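Home Projects Reports Archive Contact

Opening Prayers at Council Meetings in Three Towns
Student project report, Civic Life and Religion
December 22, 2021

This report looks at how three neighboring town councils, Corkdale, Villanueva and Druddale, decide who gives the opening prayer or reflection at their public meetings, and how residents have responded. The work was done over one semester using meeting minutes, agenda packets and written public comments.

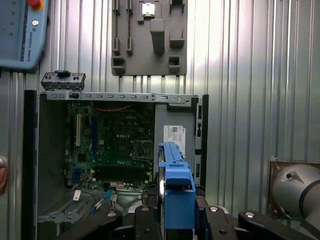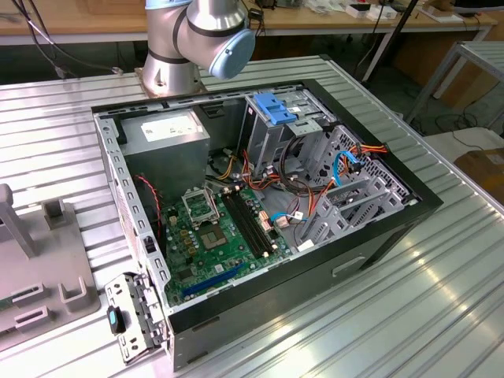

Open desktop computer, side panel removed

1. Background

All three councils open their regular meetings with a short spoken part before the roll call. In Corkdale it is called the invocation, in Villanueva the opening words, and in Druddale the moment of reflection. The three towns share a school district and a library system, and many people who live in one work in another, so a change in one town is usually noticed in the other two.

Corkdale invites clergy from a list kept by the town clerk. For many years the list was made up of churches inside the town limits. A humanist group asked to be added and was told that it had no building in town. It asked again the next year, together with a mosque that rents space in Druddale but has members in Corkdale. The council then wrote its first policy on the subject.

Villanueva lets council members take turns. Each member may speak, invite a guest or pass. There is no list and no application. Druddale stopped having speakers altogether and now has a silent pause, which the mayor opens and closes.

2. Questions

We wanted to find out who had given the opening words in each town, whether the written policy matched what happened, and what reasons residents gave when they wrote in favor of a policy or against it.

We did not try to settle whether any of the policies is lawful. We read some background on legislative prayer for our own understanding, but none of us has legal training and the report should not be used that way.

3. Sources and method

We read the minutes of 76 meetings. Where the minutes gave only "Invocation" with no speaker, we checked the agenda packet. If the packet did not say either, we marked the speaker as unknown and did not guess.

The written comments came from Plellon, the online comment system the three towns share. A search of Plellon for comments filed under the relevant agenda items returned 1768 entries. A large share of these were copies of the same form letter, sent after a church newsletter and a neighborhood page both posted links in November. We put the form letters in their own group and drew a sample of 100 from the comments that remained.

Plellon cuts off comments at 1000 characters. Some people got around this by posting in parts. We joined the parts when the account name and time made it clear they belonged together.

Each comment in the sample was read by two of us separately. We noted the position taken, the main reason given and whether the writer mentioned a specific faith or group. When we disagreed, the third member of the team read the comment and we talked it over. Most disagreements were about comments that complained about the process without saying what the writer wanted.

4. Findings

Corkdale

The speakers before the new policy were almost all from Protestant churches, with a few visits from a Catholic parish. After the policy was adopted, the list was opened to any group with members living in town. The humanist group and the mosque each gave the opening words once in the period we studied. Both meetings drew more written comments than usual.

Comments opposing the change tended to talk about tradition and about the town being known as a churchgoing place. Several writers said they had nothing against other groups but felt the invocation should be a prayer. Comments in favor tended to talk about fairness in the use of a public meeting. A smaller number wanted the invocation dropped entirely, and these writers came from both religious and nonreligious backgrounds. One person who described herself as a Baptist wrote that a prayer said to start a zoning hearing did not mean much to her.

The policy says that groups will be invited in the order they sign up. We could not confirm this from the minutes. The sign-up sheet was not in any packet, and our request for it had not been answered when we finished writing.

Villanueva

There was very little comment in Villanueva. Council members passed more often than they spoke, and when someone did speak it was often a poem or a few words about a resident who had died. The one dispute we found was over a guest who used the time to argue about a bond measure. The council afterward agreed that opening words should not deal with agenda items, but we found no written rule.

Druddale

Druddale's silent pause was adopted without a long debate. Comments at the time were split. Since then the subject has come up mainly when Corkdale is in the local news, and people write to Druddale either asking for speakers to come back or thanking the council for leaving things alone. A few residents asked how long the pause is supposed to last. The minutes do not say.

5. Problems with the work

People who write to a council are not the same as people who live in a town. Our sample tells us about the reasons that writers gave and cannot tell us what most residents think.

Minutes are also thin. They record that something was said and seldom what was said, so we could not compare the content of the prayers and reflections. Corkdale posts video of its meetings but the older files would not open. Villanueva and Druddale do not record theirs.

We had planned short interviews with the three town clerks. Two agreed and then had to postpone because of the budget season, and we ran out of time.

6. Further work

Another group could ask Corkdale for the sign-up sheet again and compare it with the order of speakers. It would also be useful to look at the school board, which covers all three towns and has no opening words of any kind. The coding sheet and the list of meetings read are kept in the course folder.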